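Indexed Universal Life as a Retirement Plan: A Look Behind the Illustration

Project report, Insurance and Personal Risk
Submitted February 28, 2022

1. What I set out to check

Indexed universal life insurance (IUL from here on) is sold as life cover that also pays for retirement. The usual pitch has three pieces. Your cash value grows when the stock index grows, it cannot fall when the index falls, and you can take the money out later through policy loans without paying tax. I started this project in November thinking I would compare two policies and say which was better. After reading the sales material I changed the question. I wanted to know how much of the pitch is in the contract and how much is only in the illustration, the printout of future values an agent hands to a buyer.

I used two illustrations, one from Dadberg and one from Poon. Both were prepared for the same buyer, a nonsmoker who pays $1,125 a month and stops paying at age 62. I also read the full sample contract for each policy. The Dadberg contract runs to 127 pages. I doubt many buyers get to the end of it, and the part that sets out the charges is near the back.

2. How the interest is credited

The buyer's money is not invested in the index. The insurer puts it in its own general account, mostly bonds, and spends part of the earnings on options. If the index goes up over the year, the policy is credited with interest up to a cap. If the index goes down, the credit is zero.

Both brochures talk a lot about the floor of zero. Neither one says on the same page that monthly charges still come out in a zero year, so the cash value can go down. "You never lose money in a down market" is true of the interest credit only. I asked several classmates to read that line and tell me what it meant, and all of them took it to mean the account balance.

The index used is also the price index, with dividends left out. Poon mentions this in a footnote. Over a long period dividends are a large share of what a stock investor earns, so comparing the policy with "the market" is misleading from the start.

3. The cap can change

The illustrated rate rests on today's cap staying where it is for decades. In both contracts the insurer can lower the cap every year, down to a guaranteed minimum that is much less attractive. The Dadberg brochure has a chart of how the policy "would have performed" in the past. It applies the current cap to old index returns, although the product was not on sale for most of those years and the cap would surely have moved with interest rates and option prices.

I don't think a back-test like this should be given much weight. It answers a question no buyer was ever in a position to ask.

4. The model

I rebuilt both policies in Skostley, the simulation package we use in the lab, and ran 200 return paths for each one. Charges came from the sample contracts. I kept premiums and death benefit the same as in the printed illustrations and changed only the yearly returns and the cap.

The first runs used a steady return, and they matched the illustrations closely. That was a useful check, but it also shows the weakness of the printed version. A steady rate hides the order of the good and bad years. When several zero years fell early in the loan period, the charges and the loan interest ate into the cash value together, and some policies lapsed while the buyer was still alive.

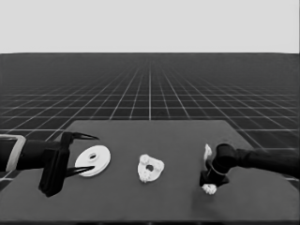

5. Policy loans and the tax claim

The tax claim depends on the policy staying in force. Money borrowed against the cash value is generally not taxed while the policy continues, provided it was not funded so heavily that it counts as a modified endowment contract. If the policy lapses with a loan outstanding, the gain can become taxable all at once, and by then there may be no cash left to pay the bill. Both illustrations carry a warning about this in small type. The Elenero training guide for agents, which I read for background, gives it one sentence and gives "tax-free income" a full chapter.

The word "income" bothers me too. These are loans that carry interest. The illustrations look good partly because they assume the credited rate will beat the loan rate year after year.

6. Is there a buyer it suits?

Possibly. Someone who needs permanent cover, has already filled the ordinary retirement accounts, and can keep paying through poor years might do fairly well. That is a narrow group, and the brochures are not written for them. For most households I would want to see the same premium split between term insurance and a plain index fund, side by side with the IUL, before anyone signs.

7. Limits of this report

Two contracts are a small sample. I did not have access to real policyholder results, and my model treats lapse as automatic when the cash value runs out, while a real owner could pay in more to save the policy. I also left out optional riders, including the one that guards against lapse from too much borrowing. Its conditions differ between the two insurers and I could not model them properly in the time I had.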